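Can a Robot Really Do the Laundry?
What to ask when you go to a robot open day
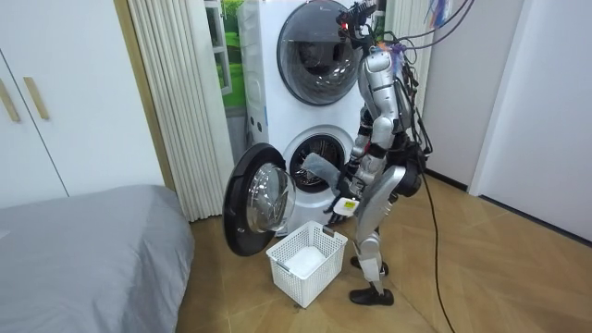 Every few years, somebody says that robots are about to do all our chores. Your grandparents probably heard it. Your parents heard it too, and they still fold the towels. So when the Plemen workshop opened its doors to families, I went along with my niece Setareh Ahmadpour and a list of questions.

The demonstration was about laundry. Laundry sounds easy to you, but it is a hard job for a machine. A brick is always the same shape. A shirt is a different shape every time you drop it. It can be a ball, a rope or a flat sheet, and a sleeve can hide inside another sleeve. You sort that out with your fingers without thinking. A robot has to work out where the cloth is, where to pinch it, and how hard.

What is a gripper?
It's what a robot may have where you have a hand. The silver robot in our picture has a gray cloth pinched in one gripper, right at the mouth of the lower drum. The basket is on the floor just below. Try picking up a sock with only your thumb and one finger, wearing oven mitts. Now you know a little of how that feels — except that the robot may not feel much at all.

Is it doing this by itself?
This is the best question you can ask, so ask it early. Some robots choose their own moves. Others are steered by a person, a bit like a very expensive puppet. Both are clever, but they are different kinds of clever. Setareh asked it, and Behrouz Abbasi, who was running the demonstration, said, "It depends on the task." I wrote that down and put a question mark next to it.

What about the cables?
Look at the black ones looping up behind the robot's head, and the long one trailing across the floor. Cables can carry power or messages. They also make me wonder how well a robot like this would manage your stairs.

How good is good enough?
A sign by the door said the team had practiced laundry tasks 488 times. That's a big number, but it doesn't say how many times things went well. If a friend told you she took 20 shots at a basket, you would want to know how many went in. Ask the same thing about robots.

Our visit lasted 15 minutes, and that is too short to judge anybody, even a machine. I liked what I saw. I would still like to see it try a fitted sheet.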